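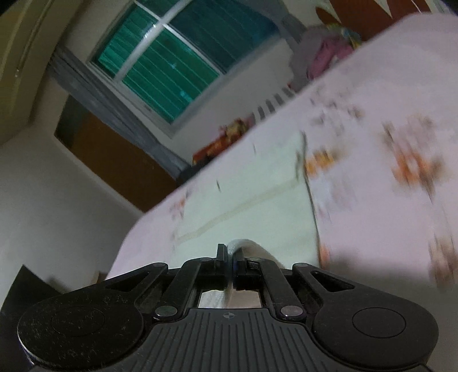
Dec 8, 2018. Wash fastness, pale dyes, second series. Purpose is to find out why the light greens from the August bath drift toward gray after repeated laundering while the pinks hold. The shade that gives us trouble is a pale mint green, the same family as the cloth on the floral sheet, and at that depth a small loss shows up next to anything whitish. Stock solution made up fresh this morning, Lulell green at the usual strength, Hodberg salt. Walid Issa weighed, I titrated. The old stock had a skin on it and went into the waste drum.

Bath and liquor
Swatches cut on the bias were a mistake last time (curling at the edges, uneven uptake). Cut on the grain now. Scoured, rinsed twice, entered damp. Temperature raised slowly, held, then salt in two portions. Second portion went in early on pot 2 – my error, marked on the sheet. Keep the pot 2 results separate, do not average them in.

Soda ash from the new Pelupessy sack is lumpier than the last one. Sieved it. pH came up slower than expected and needed a small correction near the end of the hold. Esko Ikonen thinks the sack picked up moisture in the store. Should be checked by drying a portion overnight and reweighing.

Laundering
Wirnov drum, 34 minutes per cycle, standard powder without brightener. Blanks run alongside. The brightener question is still open: the August blanks came out bluer than they went in, so either the powder was not what the label said or the drum had residue from somebody's earlier run. Drum rinsed empty before starting today.

Towel pieces go in a separate load. Terry sheds and the lint settles on flat swatches, which throws the reflectance reading.
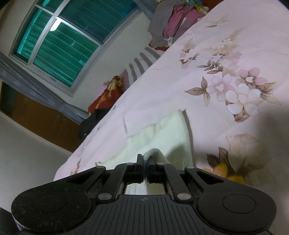 Readings and to do
Pot 1 and pot 3 agree within the scatter. Pot 2 is duller, as feared. No gray drift visible yet by eye under the north window, but it is too early in the series to say much. Lamp box reading to be repeated after conditioning – the swatches were measured straight off the line, against our own procedure.

Afaf Hattar to reread the blanks on Monday without seeing the labels. Order more multifiber strip. Batch sheet is filed under 3013.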